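FOR IMMEDIATE RELEASE

Skinwood Publishes First Findings on Everyday Chores for Machines

PRILLCOMBE, August 8, 2025 – Skinwood, a developer of software for general-purpose robots, today released the first findings from its chores study, which asks how close machines are to doing ordinary work in homes, offices and small shops.

The short answer is that they are not there yet. Of the 100 tasks on the study's list, the company rates only two as ready for a machine to do without a person standing by. Both involve moving rigid boxes between fixed shelves.

Paper is among the hardest materials on the list. A stack of sheets bends, fans out and slides, and a packet that looks solid can sag once it is lifted by the sides. Filing, sorting and putting away office supplies all remain in the group Skinwood calls "person required."

"A clerk puts paper away without thinking about it," said Maysoun Hourani, who leads the study. "Our software still drops it or bends the corners. I would not sell that to an office today."

The findings draw on some 3,000 recordings of people doing chores with hand-held grippers. The person supplies the judgment and the gripper limits them to two fingers, as a robot would be. Software is then trained on the results.

"People ask me when they can have one that tidies the stockroom," said Karim Hattar, head of operations. "I tell them to keep their staff. Parts of that job may be ready sooner – unpacking, maybe – but the whole job is a long way off."

Work on paper and packaging began in July and will continue through the next stage of the study, when folding laundry and loading dishes will be added. Skinwood has not set a date for a commercial product.

Media contact: Ilari Rantala, Skinwood press office 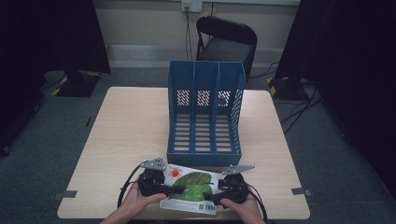
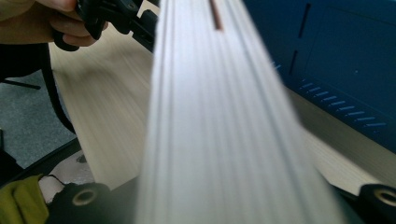

Handling paper goods at a table with hand-held grippers. Photos: Skinwood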